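Wirov Rideck 30 label printer – short review
Posted January 8, 2020 by Parveen Ghumman

Quick one, I have a pile of orders to get out. A few people asked what I replaced the old Drotik with, so here goes.

It's the Wirov Rideck 30. Thermal label printer, USB and ethernet, no wifi on the base model. Takes rolls and fanfold. Had it since October and it has done 917 labels going by its own counter, mostly 4x6 shipping, some small barcode stickers.

Setup. Not great. The disc in the box has an old driver on it, don't bother, get the one from their support page. Windows will also try to install its own generic driver the second you plug in the USB. Let it and you get blank labels, or half a label and then three blanks. Took me most of an evening to work out. What fixed it:

Unplug USB. Remove every copy of the printer in Devices and Printers (I had two). Restart. Run the Wirov installer FIRST, plug in only when it asks.

Then go into Printing Preferences, not Properties, and set the stock size there. If you set it in Properties it forgets after a reboot. No idea why there are two places for it.

Calibration is easy once you know. Hold feed until the light blinks twice, let go, it spits out a couple of labels and finds the gap. Do that every time you change roll size. The manual says it's automatic. It isn't, or mine isn't.

Print quality good. Default darkness is too low though, barcodes came out gray and the post office scanner didn't like them. Bumped it up two notches, no trouble after that. Small text is readable down to maybe 6 point. Logos with shading look muddy but that's thermal for you.
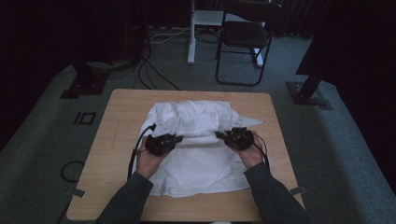
Speed is fine. Faster than the Drotik by a lot, there's a short pause before the first label and then it just goes. A batch of 30 is done before I've got the tape gun loaded. If you send a big PDF it does think for a while – split it up. I tried 600 barcode stickers as a single job and the queue hung, had to restart the spooler. Same file in smaller chunks, no problem at all.

Noise. Louder than I'd like. Sort of a zip plus a clunk at the end of every label. Wouldn't want it next to me on a phone call.

Network side. Ethernet works but it grabs a new address from the router whenever it feels like it, and then the PC says offline. Give it a fixed address. You do that in the web page built into the printer, just type its IP in a browser. Looks like something from 1998 but everthing is in there. Write the address on a label and stick it on the lid, saved me twice already.

Mac. Only tried it on my sister's laptop. Driver installed, printed sideways, changed the orientation in the print box, fine. Can't say more than that.

Rolls. You don't have to buy theirs. I use the Muñoz ones, 1150 small labels to a roll, and they feed OK so long as you move both guides right in. Leave any slack and they drift left, then the text runs off the edge. The big Muñoz rolls are a tight fit with the lid shut, so I run those from behind on a bit of dowel.

Things I don't like:

Power brick is huge and the cord is short.
Lid latch feels cheap. Hasn't broken yet.
The out of labels light is the same color as the error light, so you open it up every time to check.
No reprint last label button. The Drotik had one and I miss it alot.

Things I do like: never jammed, tear bar is sharp, head is easy to get at for cleaning. Alcohol wipe every few rolls.

Support – emailed them once about the stock size thing. Answer came next day, from a person, and told me the Printing Preferences trick. Fair enough.

Would I buy it again, yes, but I'd spend the extra for the wifi version. Running a cable across the room is a pain and I keep catching my foot on it. If you only do a few labels a week, skip it and use half sheets in your normal printer.

Four stars. Will update if the latch goes.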